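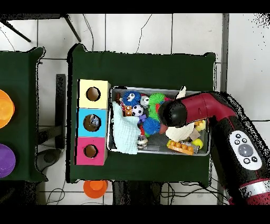
From: Yasir Tanoli
To: Traketti users list
Subject: Re: Hitwood gripper kit, is it worth the money?

Ornella Pagano wrote:
> We are thinking to order the Hitwood kit for our Traketti arm in August.
> The seller says it handles mixed objects without changing the fingers.
> Has anybody tried it with soft things? And is the Bugti software
> included, or do we pay for it again?

Dear Ornella,

I have used the kit for 2 months, so I can answer a part of this.

For soft things it is good, if you lower the closing force first. The factory value is too high for plush toys and for cloth. I work with a bin of mixed toys, packed close together, and the plush chicken is now one of the easier objects. The spiky balls are harder than I expected. The fingers touch only the points, and the ball turns when the arm begins to lift. Small pieces lying between two bigger ones are still the worst case, and there I have no good advice.

I keep a log of all attempts. At the moment it has 1,623 picks, and 183 of them failed. Most of the failures are from the first weeks, before I changed the force.

The Bugti software is included for one arm. For a second arm they asked me for 160 euros, and the price was not on the order page, so please ask before you sign.

One more thing – the cable in the box is short. I bought a longer one from Drukberg and it works without problems.

Which version of the Traketti controller do you have? With the old one you must update before the gripper is recognized. I can send you my settings file if you want it.

Best regards,
Yasir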